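Print this page | E-mail this page

Pre-Run Inspection Checklist: Simulated Pick-and-Place, Sim-to-Real Comparison

Project: Pliseo
Checked by: Selim Sarıgül
Reviewed by: Hacer Güneş
Date: Monday, August 22, 2022

This checklist covers the simulated half of the comparison. The bench robot has its own sheet, kept by Melahat Tekin. Complete every item before a batch is started. A batch is 100 episodes with one policy checkpoint. If an item fails, write the reason in the comment and stop. Do not start a batch with an open item unless the reviewer has initialed it.

We use cookies to remember your settings. Accept | Manage

Section A. Software and files

A1. Simulator build matches the build listed in the method notes.
OK.
Comment: Matches. The May build is still on the second workstation and should be removed. Firdevs ran two test episodes on it last week by mistake and they had to be thrown out.

A2. Policy checkpoint loads without warnings.
OK.
Comment: One message about an unused normalization layer. Same message as in every earlier batch. Left alone.

A3. Random seeds written to the log before the first episode.
OK.

A4. Output folder is empty and has enough disk space.
Fixed during check.
Comment: Folder held 29 episodes from an aborted batch. Moved to the archive, labeled "aborted, do not score."

Section B. Physics

B1. Time step and solver settings match the reference file.
OK.

B2. Friction for fingertip and stick set to the measured values.
OK.
Comment: Elif Naz measured these again on the bench with the new finger pads. The old values were too high and made the simulated grasp look better than it should. The change lowered the simulated success rate from the earlier report, so results from before the change cannot be put in the same table.

B3. Stick does not sink into the countertop when dropped from a low height.
OK.
Comment: Ten drops, no sinking. It does roll a little longer than the real one. Noted in the method file under known differences.

B4. Box is fixed in place for the episode.
See comment.
Comment: It is fixed in the main condition. In the "loose box" condition it has mass and can be pushed. Check which one the config calls for. The switch is on the same line as the lighting option and is easy to miss.

Section C. Robot model

C1. Joint limits match the bench arm.
OK.

C2. Gripper opens and closes through the full range on command.
OK.

C3. Collision shapes on for the gripper, the arm links and the box walls.
OK.
Comment: Wall thickness of the box collision shape was wrong in an earlier version. The finger could pass through the rim without contact. Confirmed fixed by driving the tip into each wall by hand.

C4. Control rate logged and steady.
OK.
Comment: Steady for a full episode. We have not checked it with two batches on one machine, so please do not do that.

Section D. Visual setup

D1. Countertop, wall and desk textures load at full resolution.
OK.
Comment: Speckle on the countertop is present. If the texture fails to load, the surface turns flat gray and the policy does much worse. That is a fault in the setup and should not be scored as a policy failure.

D2. Background objects in place: desk, monitor with blank screen, red cup.
OK.
Comment: Hacer asked whether the cup should stay, given that its color is close to the stick. It stays. Taking it out is a separate condition in the plan and will get its own batch.

D3. Stills saved from the side view and compared with the reference set.
OK.
Comment: Look at where the fingertip is relative to the box rim and at the red stick by the finger. With the stick partly behind the finger in this view, do not use the side view alone to judge a grasp. Use the contact log too.

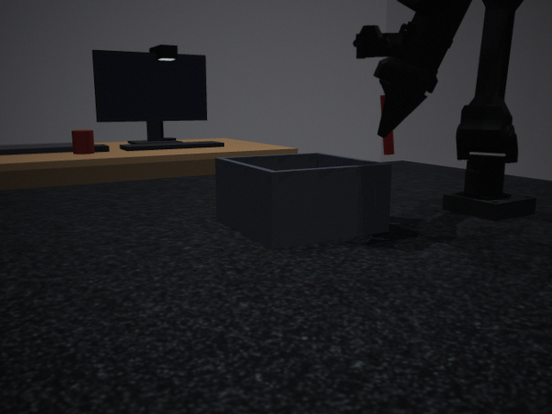
D4. Shadows on and falling to the same side as in the reference still.
OK.
Comment: To the right of the box, toward the arm.

D5. Lighting preset matches the condition named in the config.
OK.

Section E. Scoring

E1. Success rule in the script is the written one: stick inside the box and gripper open at the end of the episode.
OK.
Comment: A stick resting across the rim is a failure. Firdevs and I scored 48 episodes separately and disagreed on one, which was a rim case. The rule was reworded after that.

E2. Failed episodes get a cause code.
Open.
Comment: Code 4 ("missed grasp") and code 5 ("dropped on the way") are being mixed up. Melahat will send a clearer definition. Initialed by H.G. to go ahead, with codes to be filled in afterward from the contact log.

Result: cleared to run, one open item (E2).

0 comments | 3 shares
Print this page | E-mail this page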